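Jornada de puertas abiertas en Nakska: ¿qué os pareció?
Por Sarahí Varela
21 Jun 2025
Lectura: 2 min

Sarahí Varela: Estuve por la mañana en la demo de la pinza de mano. La idea es que una persona haga la tarea con ella en una cocina normal y que el robot aprenda después de esas grabaciones. Ese día tocaba vajilla. Nos dejaron probar en turnos de 13 minutos.

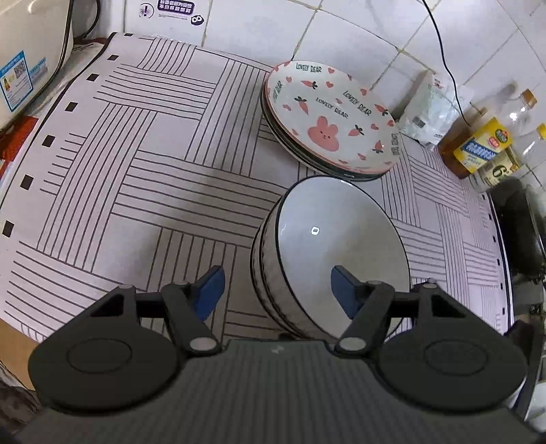

La pinza abierta sobre los cuencos, con los platos detrás.

kedex_16: Yo fui al último turno. Lo de coger por el borde me costó bastante, aprietas de más. Según el monitor, llevan 614 grabaciones de cuencos y quieren llegar a 3000.

tornillo_sur: Pues a mí me supo a poco. En febrero, en Plellus, vimos el brazo trabajando solo. Aquí todo lo hacía una persona.

Sarahí Varela: El programa ponía «recogida de datos», tornillo. El brazo lo enseñan otro día.

tornillo_sur: Lo ponía en la segunda página. Sigo pensando que sin robot la visita queda coja.

kedex_16: No estoy de acuerdo, preferí tocar la herramienta. ¿Alguien preguntó por el peso?

Sarahí Varela: Yo no. Escribo a Tsakiris, que llevaba las inscripciones, y lo pongo aquí.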